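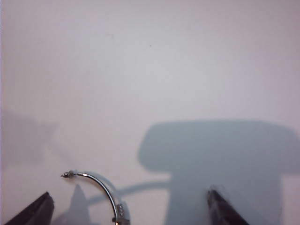
The silver thing

Morning, February, coffee already cold. Have to write fast, out the door in a bit.

So. Finally started on the jewelry drawer. Two years of saying I would. Tipped the lot out on the bed last night, which was dumb because then I had to sleep somewhere, so it all got shoveled into a mixing bowl and the bowl went on the floor and I stepped in it at 5. Of course I did.

Moved it to the other room this morning where there's a decent pale surface and you can see what you've got. One piece at a time. Bowl on the chair, piece comes out, gets looked at, goes in a pile. Piles: keep, give to Jamie, sell, no idea.

The curved silver one is in no idea. Been there longest. Thin arch, really shiny, little pointed end cap on it like a bead or a screw ball, and then the row of tiny studs further down the other end. Hoop earring? Some sort of bar? I've had it since the Fluscombe flat I think and never once worn it. Don't know if it was even mine to start with. Might have come in the box from Aunt P, along with the brooches and that horrible cameo.

Tried the pointy end, wondering if it unscrews. Didn't want to force it. Left it.

Texted Ognjen a description because he used to do repairs at Polák before they moved to Sakatberg. He wrote back "one or two?" Just the one. He wrote back "then it's an earring, it's always an earring when there's one." Very helpful. Says bring it Saturd – no, he's away then, says bring it whenever. Put it in an envelope with his name on so I don't lose it between here and there. Then took it out again to look at it. It's pretty, that's the trouble. The shine on it when the light comes from the window side. Makes me want to be a person who wears it.

Other things out of the bowl, quickly, so I remember where they went:

– Green glass beads, string gone. Jamie wants them for the lampshade. Bagged.
– Watch, no strap, runs. Keep??
– The Cokville market ring that turned my finger green the whole summer. Trash. Felt mean about it. Trash anyway.
– Brooches, two of them have pins bent flat. Sell as a lot if anybody wants them, 80 for everything, would take less.
– Cameo. Jamie can have it as a joke present. She'll know what it means.
– Chain with a knot in it the size of a pea. Sat there with a needle until my eyes hurt. Got maybe half an inch. Back in the bowl.
– A key, not jewelry at all. Number 998 stamped on it. Locker? Which locker. Where.

Drawer itself is worse than what was in it. Lint, a cough drop, a receipt from Polák for a clasp repair with the ticket number 2173 on it and no date I can read. Did I ever pick that up? What was it for? Going through the keep pile for anything with a new-looking clasp and I honestly can't tell. Ask Ognjen that too. He'll love that.

Washed the drawer out, stood it on its side against the tub to dry. Cut a bit of the leftover felt for the bottom but cut it short, so there's a gap at the back where everything small will end up. Will do it again. Or won't.

Later – back now, almost midnight.

Jamie came by after work for the beads and stayed through supper (eggs, toast, the last of the pickles). Showed her the silver piece. She held it up to her ear, then her eyebrow, then round the edge of her nose, laughing so hard she had to put it down. Says the pointed end is a piercing thing, for sure, her cousin had something like it. I said what about the studs. She said what about them. So that's two votes and they don't agree and neither of them is mine.

She took the cameo. Wore it out the door on her coat. It looked great on her which is very annoying.

Drawer dry, felt in, gap and all. Earrings at the front, rings in the egg cup, watch on the left. Didn't get to the bottom of the bowl. There's still a layer of stuff down there, backs and jump rings and single studs, I'll sieve it or somthing. Chain still knotted.

Envelope is on the hall shelf under my keys so I have to touch it to leave. Need to buy: felt, small bags, fine pliers if they're cheap. Call about the 2173 ticket, they might still have a book with the old numbers in. Water the fern, its gone crispy again.

Bed. There's one bead in it, I can feel it.

Recent entries
The fern, part three
Supper at Jamie's and the missing bus
Paint for the hall, second coat
Boxes from Fluscombe

Contact | © All entries belong to their author | Back to top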